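Stangate Two-Arm Bench Cell: Frequently Asked Questions
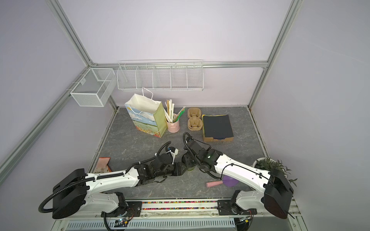

The Stangate cell is a tabletop enclosure with two robot arms, sold assembled or as a kit, and most of the questions we get are about what it can do on a normal bench in a normal room. Both arms mount at the front corners and reach in toward the middle. They can work on the same small area, with the grippers nearly touching in front of a pink pen cup, and still get back to the cup carriers or a paper bag standing behind it. If your task needs one arm to hold and the other to pick, that shared area is where you should plan to do it.

What comes in the box?

Two arms with grippers, the aluminum rail frame, the wall panels, a floor mat, the controller, power supplies, and a bag of fasteners with two spares of each size. The kit version has the same parts. Wire baskets and divided shelves that hang on the rails are sold separately, and so are replacement mats.

How much does it cost?

The assembled cell is $3,590. The kit is less and the price changes with shipping, so please ask for a quote. Schools get the same price as everyone else, but we do accept purchase orders.

How long does the kit take to build?

Plan on a full Saturday with two people. There are 206 fasteners and most of them go into the frame. Dayana Pacheco wrote the build guide and updated it in May. If your printed copy shows the back rail going on before the side panels, you have the old one. Download the new one before you start.

Can I use my own objects, or do I need special parts?

Use your own. Paper bags, cups, trays, small toys and packets are all fine to start with. Very thin items lying flat are the hardest for the standard gripper. You can raise one edge with a folded card, or order the Driseo fingertips, which have a narrower lip.

How heavy an object can an arm lift?

We rate it for small household items and don't recommend anything heavier than a full coffee mug. If the arm sags at full reach, the load is too heavy for that position even if it could be picked up close to the base.

Do I have to know how to program?

No, for basic use. You can guide the arms by hand and save the motion, then play it back. The controller stores up to 60 saved motions. For anything that has to react to where an object is, you will need to write some code or use the Horkier software, which is a paid add-on with its own license.

Does it work with Horkier version 1?

No. Version 2 only. Licenses for version 1 can be exchanged – write to Horkier for that, we can't do it from our end.

What does the green light on the wrist mean?

The wrist board has power. It does not tell you that the arm is calibrated or ready to move. Check the controller screen for that.

Why does an arm stop partway through a motion?

Usually the cable. Each arm has a cable clipped along it, and if a clip slips, the slack can catch when the wrist turns. Power down, push the clip back to its mark, and run the motion at slow speed once. If it stops at the same spot with the clips in place, run calibration again before you contact us.

Can I leave things near the bases?

You can, but we suggest keeping flat items out from under the arms. A packet that slides under the upper segment will get dragged when the arm comes down. Allow a hand's width of clear mat beside each base.

Is the mat required?

Not strictly. It keeps things from sliding and it wipes clean. Any flat mat of the same thickness will do, but recalibrate if yours is thicker or thinner, or the grippers will close at the wrong height.

How loud is it?

You can talk over it at normal volume. The fans in the controller are louder than the arms.

Who does repairs?

Polishchuk handles service and spare parts. Most repairs are a swapped joint or gripper, and they can ship the part if you would like to do it yourself. Keep the original foam for the arms. We've had more than 40 arms come back in loose paper, and several were damaged on the way in.

Can I see one before buying?

Yes. Alper Dönmez runs demos by appointment and you are welcome to bring your own objects. Tell him what they are ahead of time so he can set up the right fingertips.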